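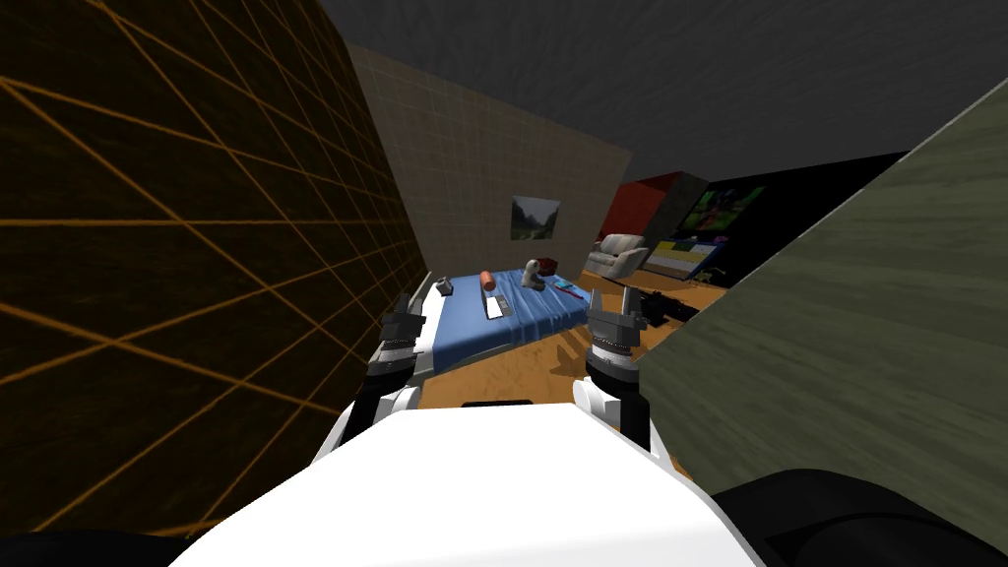 Vakden parcel: infiltration and proctor work, soils bench

Bench entry, picked up again after lunch. Morning notes are on the loose sheet and still need copying in.

The planning office wants the row-house layout at Vakden resubmitted with a stormwater basin on the low side instead of the underground chambers. The basin only works if the subgrade drains. The rate in the original application came from a county soil map, and the reviewer has asked for measured values. Ciobanu is the civil firm on the job and is holding the grading sheet until we report.

Samples received: bag material from the test pits along the proposed alley, plus tube samples from the basin footprint. Two of the tubes had loose caps. Moisture on those is suspect. Run them for gradation only and mark them in the log.

Oven set to 60 C for the bags with visible organics, standard temperature for everything else. Left the organics in for 48 hours. Mass was still drifting at the overnight check and flat at the second one, so the longer time stays in the procedure for this site.

Gradation: upper layer is silty sand, fines higher than the map unit suggests. Below that the sand cleans up. The change is sharp in the basin pits and smeared along the alley, where someone has dumped fill at one time or another. Brick fragments and a length of drain tile in one of the alley bags. Picked them out before splitting and weighed them separately.

Double-ring test in the basin footprint: outer ring 305 mm, driven by hand with a board across the top. The outer ring leaked at the uphill edge on the first attempt. Pulled it, moved over to undisturbed ground, reset. Second attempt held. Readings settled in the third hour and I kept going for another hour to be sure of the slope. Field sheet is clipped to the back cover.

Rate is lower than the map value in the upper layer and higher in the clean sand. Practical consequence: the basin floor has to go below the silty layer, or the layer has to be stripped and replaced. Ciobanu can pick. Either way the townhouse pads are unaffected, but the alley profile will move if they lower the outlet.

Open items:
– Repeat the ring test on the far side of the footprint. One location will not satisfy the reviewer.
– Groundwater reading from the standpipe. The last one was taken in a dry spell.
– Proctor on the alley fill. Bernd Wendt wants to know if it can stay under the pavement. I doubt it, given the brick.
– New caps for the sample tubes.

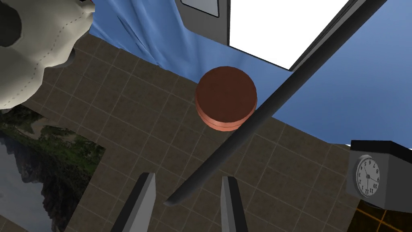
Floseck, July

Second ring test done. Same rings, same driving board, no leak. Rate agrees with the first to within what I would expect from the method. Using the lower of the two in the report and listing both in the appendix.

Standpipe reading is higher than the spring value. Clearance under the basin floor is still acceptable at the current design level, but not by much. If the outlet drops, the clearance has to be checked again before anyone signs.

Proctor on the alley fill: curve is flat and the points scatter. Reran it with fresh material, same result. Recommended removal under the pavement and reuse in the landscaped strip only. Bernd agrees, with the note that Trakulmont (earthworks contractor) has priced the alley as cut-and-stay. That will come back as a change request.

Balance check before weighing: 452 g reference sample read correct, no adjustment. Sieve stack cleaned, the finest mesh has a small tear near the rim. Tagged it and took the spare.

Draft report goes to Ciobanu once the gradation curves are replotted – the axis labels on the current ones are wrong.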